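Bag and Case Packers Wanted, Fotmont (part time, paid)

Posted July 10, 2026
Contact: Léonie Hoarau, Costache Returns & Repack

We need packers. Soon as possible please. Costache handles returned laptop bags, pouches, pencil cases and the like for a few sellers, mostly Brolex and Jellbridge, and the returns shelf is full again. Last February we got through 2,372 pieces with a crew half the size we needed and don't want to do that twice.

What the job is: open the return, check it, put it back in a state somebody would want to buy. Bags go flat on the table, zipper open, look inside, try a laptop in the sleeve, take it out again, close up. Small stuff that came along in the same box gets set at the back of the table till the bag is done. Phone boxes, cases, cloths, all of it. Then it gets logged and goes to its own bin.

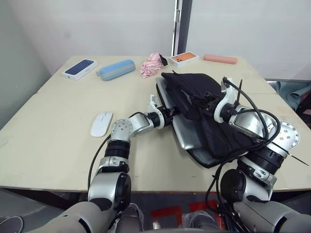 Shifts are 5 hours, one break in the middle, paid. Morning or afternoon, your pick, but please stick to what you picked. We can't swap people around every day, the schedule is one sheet of paper and it's already mostly cross-outs.

Pay is hourly, same for everyone the first month, goes up after that if you stay on. Will tell you the rate on the phone. No piece rate. We tried it once and the bags came back worse then they went out.

Things you will do most days:

Laptop bags and sleeves (the bulk of it)
Flat pouches, pencil cases, glasses cases
Phone boxes, check the lid fits and nothing is rattling
Soft toys, key rings, odd gifts people leave in by accident
Sweeping up, breaking down cartons

About the toys. There are more of them than you'd think, people buy a bag for a kid, stuff something in the pocket, send the bag back. They get their own bin and their own line on the log sheet. Write what it is in words another person can find it by. "White plush, duck or goose, orange legs" is a good entry. "Toy" is not. If an owner calls we go by the sheet so take the extra second.

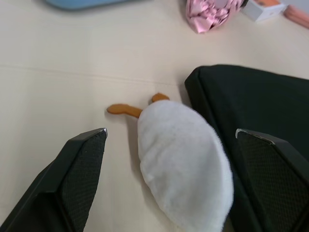 Log sheets are paper for now. Print, don't do cursive. One line per item, your initials at the end. If you made a mistake cross it out and start a new line, no white-out. At the end of the shift sheets go in the tray by the door, not in your pocket, we lost a whole afternoon that way.

Bags, what we check:

Zipper runs full length both ways, no skipped teeth
Pull is attached and not bent
Lining, no rips, no crumbs, no gum (yes, gum)
Hook and loop still grabs, if there is any
Stitching at corners and handles
Smell. If it smells, it goes in the reject bin, don't argue with it

Black bags are the slow ones. Lint shows on the outside and hides on the inside, so tip it toward the light and run your hand along the bottom before you sign it off. 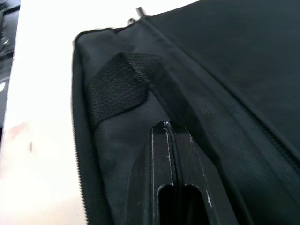 Who we want. Careful hands, OK with doing the same thing for a while. You don't need experience. Retail, sewing, kitchen work, laundry, all good backgrounds. You should be able to stand for most of a shift (stools available) and carry a full carton to the next table. Reading small labels matters so bring your glasses if you use them. Short nails or long nails, no opinion, but long ones don't love zippers.

Not for you if you need music in both ears. One ear is fine.

Training is one paid shift next to somebody who has been here a while. You get the same practice items as everyone: a pouch, a couple phone boxes, a soft case, a cloth. Open, close, put in, take out, line up, log. After that you're on real returns but with a second check for the first week.

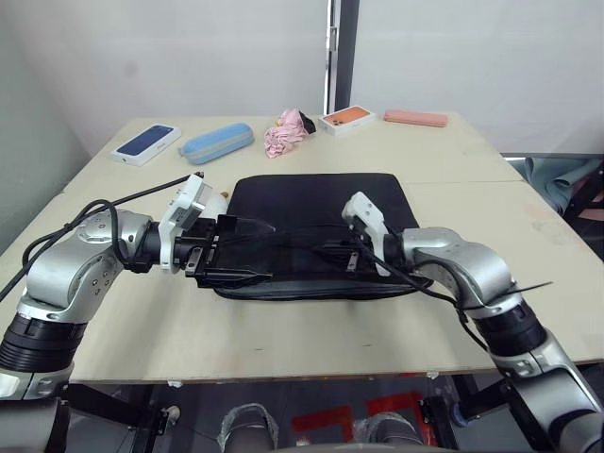 Numbers, for those who ask. 1,105 pieces waiting on the shelf as of this morning, and the next delivery from Jellbridge should bring it close to 4,000 total. So there's work through the season, maybe longer. Can't promise longer.

To apply: send a few lines to Léonie at the Costache desk or stop in and leave your name and number. No resume needed but if you have one sure. Tell us

which shift you want
when you can start
if you've done any packing or sorting before
any days you already know you can't do

Parking is behind the building, use the side entrance, the front one sticks. Bring a lunch, there is a fridge and a microwave. Closed shoes please.

We'll call back everybody who leaves a number that works. Please check your number befor you send it.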